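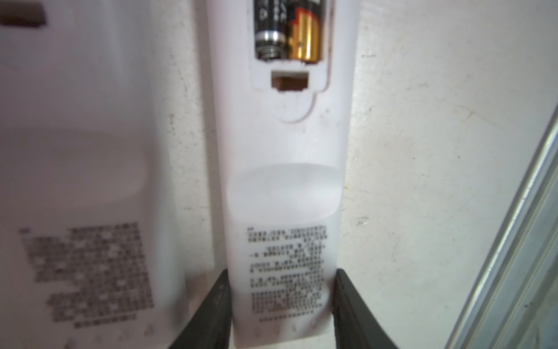
**What does the Rerau cell change on the remotes bench?** Bench staff at Hilex now do intake and final check. Handling an open unit goes to the arms – a remote without its battery cover is gripped near its lower end.

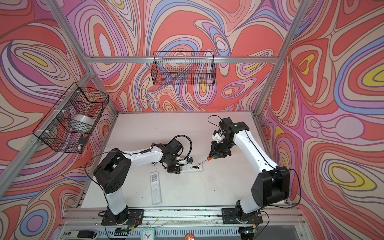
**Who steps in on a fault?** Refugio Tapia's shift. Two arms share one tabletop, so a screwdriver in one gripper means hands stay out.
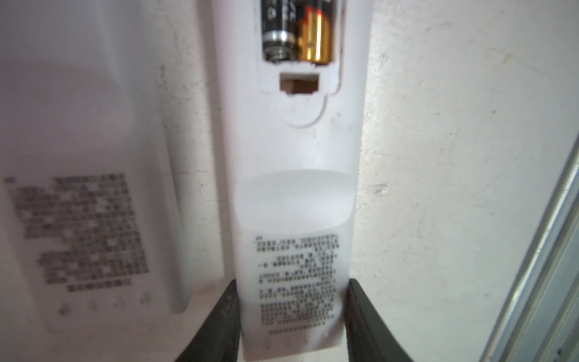
**Were jobs cut?**
All 11 bench posts remain.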